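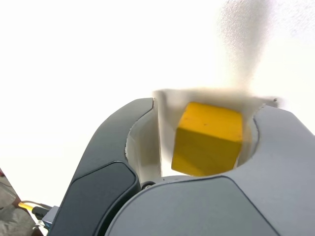 The wooden blocks are back! Harriet Mercado and I spent two evenings at my kitchen table with the old set from the Birkett playroom, and they look so much better than they did in October that I keep opening the box just to admire them (my family has stopped commenting).

We sanded the corners first, very lightly, so the cubes still stack but don't have those sharp little edges anymore. Then two thin coats of paint with a proper overnight wait between them. Last time I got impatient and everything stuck to the newspaper, so this time Harriet hid the brush from me. Yellow was the hard one. The first can looked like weak custard, and Dwayne Iwasaki kindly swapped it for the leftover from his own shelves, a nice strong sunny yellow that still lets a bit of the grain show.

There are 100 blocks in the set now, counting the long ones Delphine found behind the radiator. If you have any strays at home, please drop them in the tin by the coat hooks, any color, any condition, chewed ones too!

Next up are the arches and the ramps, which need filler before they need paint. I'd love some company for that, and I have plenty of sandpaper. Leave me a note at the desk if you can spare an evening.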